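About Us

Hi, I'm Elie Kassab, and I run Gulo, a very small sourdough bakery and baking school on Killside Lane. If you've landed on this page you probably want to know who is making your bread, or whether you can bring your mother-in-law to the Saturday class. (You can. Please do. She'll love it.)

I didn't grow up wanting to be a baker. I spent most of my twenties doing payroll for a company that sold air filters, and I was pretty good at it, and I ate a sad sandwich at my desk every day. One winter a coworker gave me a jar of starter with the word "Godoy" written on the lid in marker. It was the name of the street where she used to live. I had no idea what to do with it. My first loaf could have held a door open. My second was worse! But the third one came out with a crackly top and a smell that brought my neighbor over, and I was done for.

That same starter is still going. We still call it Godoy, and every loaf we sell comes out of it. It likes whole rye, it's a bit slow in cold weather, and it travels well — I once drove it across two states in a cooler with a seat belt around it.

How we got here

For the first couple of years I baked out of my apartment and sold to people in the building. The oven held two loaves at a time, so on a busy Friday I was up until three in the morning setting timers and falling asleep on the couch between them. My landlord was very patient. He was also getting a free loaf of seeded rye every week, which I think helped.

Then I rented a corner of a shared kitchen, mornings only, and started selling at the farmers market. That's where I learned most of what I know about customers. People will tell you they want a dark crust and then pick the palest loaf on the table. Kids go for the end piece. If you run out of olive bread before ten o'clock you will hear about it for a month, and fair enough, because I'd be mad too.

The place on Killside Lane came up when the old picture framer retired. It had good light, a back door wide enough for a pallet of flour, and a terrible orange carpet that I tore out myself over one long weekend. We painted, we put in proper drains, we argued about where the sink should go (I lost that argument, and I was wrong, the sink is great where it is). The deck oven arrived on a truck in May and took most of a day to get inside. It weighs 3005 pounds. I know that number by heart because I had to say it over the phone to so many people before one of them agreed to move it.

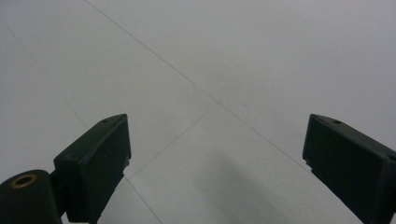 We opened with four kinds of bread and a hand-lettered sign. I'd planned for a quiet first week and we sold out by eleven each morning, so I spent the afternoons calling every miller I knew and begging. Things have calmed down since then, mostly, though the day before Thanksgiving is still a little wild.

What we bake

The country loaf is the one we make the most of. It's mostly bread flour with some whole wheat and a handful of rye, and it takes over 30 hours from mixing to baking, nearly all of it spent sitting in the cold getting tastier. After that there's the seeded rye, the olive, a soft sandwich loaf that I resisted for ages and now eat every single day, and a cinnamon raisin that only shows up on Sundays. We also do focaccia with whatever looked good at the market. Potato and rosemary is my favorite. The one with grapes is the one people email me about.

We don't do croissants. I get asked a lot! Lamination needs a cold room and a calm person, and I have neither. There are lovely croissants to be had in town and I'm happy to point you to them.

A note on flour, for those who care (hello, my people). We buy from a few small mills and it changes with the season, so the bread changes too. A new crop of wheat might drink more water, or ferment faster, and for a week or so the loaves look a little different while we get the hang of it. If your country loaf is flatter than last time, that's probably why. It'll still make great toast.

The school

The classes started by accident. A regular asked if she could come watch me shape loaves, then she brought her sister, then her sister brought a friend who asked so many good questions that I ran out of shaping time and had to bake everything an hour late. So I put a sign-up sheet by the register, and that was the school.

We keep it small. There are 5 spots in each beginner class, and everyone gets their own bench space, their own bowl, and a jar of Godoy to take home. You'll mix, fold, shape and bake, and you'll get flour in your shoes. I've had students who had never turned on their oven and students who'd been baking longer than I've been alive. Our oldest graduate so far was 81 when he took the beginner class, and he has since come back for the rye class and told me my scoring was too timid. He had a point.

There's no test and you can't really fail. If your dough turns to soup, and sometimes it does, we'll scrape it into a pan, pour on some olive oil and call it focaccia. Some of the best lunches we've had in that room started out that way.

Besides the beginner class we run an evening on rye, a morning on pizza dough, and a half day for kids with a parent along. I'm working on a class about baking with old bread — crumbs, puddings, soups, all of that — and I'll post it on the classes page as soon as I've stopped changing the recipes.

Who's who

I'm in most mornings from four, and I'm friendlier after six. There's a small crew of bakers here with me, and they're the reason the shelves are full when you walk in. They each have opinions about the radio. If the music is good, that's the bakers. If it's a ball game, that's me.

Our bread also goes out to a handful of cafes, and we handle those orders through Edodix, which is a little ordering site run by a friend from my payroll days. If you have a cafe or a restaurant and you'd like to carry our bread, send me a note first and I'll set you up with an account. We're a bit full right now, so it may take a few weeks, but I do answer everybody.

Whatever we haven't sold by closing goes to the community fridge two doors down. We've done that from the first week and it's an easy walk, so please don't feel bad about asking for half a loaf or leaving the last one on the shelf. It'll get eaten.

Coming to see us

We're open Wednesday through Sunday, from seven until we run out. On weekends that can be before noon, so if you have your heart set on something, call the day before and we'll put your name on a bag. Parking is easiest on the side street. Dogs are welcome at the front window, and there's a water bowl out there and usually somebody willing to share a crust.

If you have questions about a class, an allergy, a wedding order, or a starter that has gone a strange color, write to me through the contact page. (Pink or orange, throw it out. Gray liquid on top is fine, it's just hungry.) I love getting pictures of your loaves too, the ugly ones included, and I'll tell you what I'd try next time if you want me to.

See you at the counter!

Elie

Page last updated 2024-04-28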